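Who Folds the Shirts Now?

Think of the most boring chore in your house. If you said laundry, lots of grown-ups agree with you, and some of them have been trying for years to get a machine to do it. They have sent machines to the bottom of the sea and to Mars. Socks are still giving them trouble.

This page is about what happens when a robot comes to work at a laundry, and what the people who already work there do next.

Why is cloth so hard?

A brick is easy for a robot. It has the same shape on Monday morning as it had when you left it, and it stays where you put it. Pick up a T-shirt by the shoulder and it turns into something else. Put it down and it turns into a third thing. A sleeve can be inside out, or hiding. A black shirt lying on black trousers can look like one very strange animal.

You know what to do because you have been getting dressed since you were small. Your fingers feel where the edge is. A robot has to be taught about edges, and it is a slow pupil.

A day at Billico

Billico is a laundry that washes sheets and uniforms for hotels. Machines have done the washing for ages, and no one there misses scrubbing. Folding was always done by hand, by a team of six people standing at long tables.

In July, Billico brought in a folding robot made by a company called Soltus. The workers named it Ateş, which is Turkish for "fire." It was meant to sound fast. Ateş took four minutes to fold its first towel, and the result looked like a sandwich somebody had sat on.

It got better. Now it folds roughly 200 towels in a shift, all of them flat and square. Towels are what it likes. Give it a fitted sheet and it stops and turns on a little orange light, which means "please send a human." Many humans feel the same way about fitted sheets.

So what do the people do?

Kadir Tekin folded at Billico for years before Ateş arrived. He was worried at first, and he says so. When a machine learns your job, you are allowed to wonder where that leaves you.

Two of the six folders now look after the robot. They load it, check its work and come when the orange light goes on. The others fold the tricky stuff: aprons, chef's jackets, anything with strings. Their arms ache less than they used to. They also say the room is louder and there is less time to chat, and that the robot is no good at jokes.

It doesn't go this smoothly everywhere. In some workplaces a new machine means fewer jobs, and people have to look for other work or learn something new. That can be hard, especially if nobody asked them first. At Billico the workers asked for training before the robot was switched on, and they got it. Kadir's course was run by a training school called Werkis. He passed, and he has a certificate on the fridge to prove it.

Lessons for a robot

How does a robot find out what to do with a shirt? One way is for people to show it. A person does the job using a gripper held in the hand, with a camera on it, and the camera records what the gripper meets. A robot can then learn from lots and lots of those recordings.

This is a new sort of work, and it can be done in an ordinary home. You need some clothes, something to spread them on, and plenty of patience. Yes, somebody's job is now to handle laundry so that one day somebody else won't have to. Grown-ups are like that. 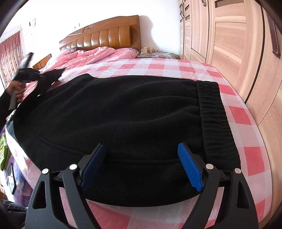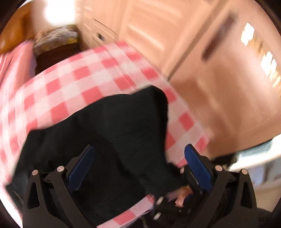

Black fabric, red-and-white checks and a gripper with two blue pads.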